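Search this site Search Go

Open day at Rautiainen, notes typed up on the train
November 28, 2019

Print this page | E-mail this page

Went for the rotators, stayed for the loop tuner bench. Quick notes before I forget, tidy up later (or not).

Valtteri Saarela met us at the gate, 8 of us in the group, badges, safety specs, straight in. First stop the antenna shop. Elements cut and swaged on one long bench, boom drilling at the far end. Asked about stainless versus plated clamps, got a long answer, short version is stainless and grease the threads. Noisy in there so I missed half of it.

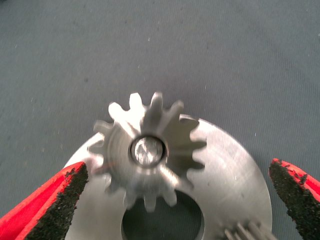

Tuning capacitors and drives

The bit I came for. Their new small transmitting loop, the Alen, has a butterfly capacitor turned by a reduction drive. No wiping contacts in the RF path, good. Ataberk Akyol did the bench demo on 40m. Swept it, found the dip, moved the drive a touch, dip moved with it. SWR 2 to 1 points very close together as you'd expect with a loop that size. He says backlash was the headache on the August batch, you'd come back to the same setting from the other side and be off frequency. Now they always approach from below and the controler remembers it.

Asked what happens in the wet. Capacitor lives in a sealed box with a breather at the bottom. Fair enough, mine at home fills up every winter.
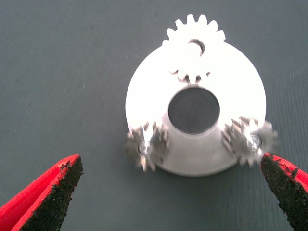 Controller itself is called the Tedent. 96 memories, which is plenty for anyone with one loop, and it'll take a serial line from the rig so it follows the VFO. Didn't see that part working, the cable was in another building. Long coax runs are fine apparently, control voltage goes up a separate pair with ferrites on both ends.

Then out to the test field. Wind, mud. Loop on a 3 metre pole next to a Besunov vertical for comparision. Vertical was louder on the far stations, loop was miles quieter on receive and I could copy weak ones I'd have given up on. Nulled out a noise from the office block by turning it by hand.

Tea, biscuits, surplus table. Came home with ferrite rings and a bag of N plugs. Still need to ask Valtteri for the price of the capacitor on its own.

Print this page | E-mail this page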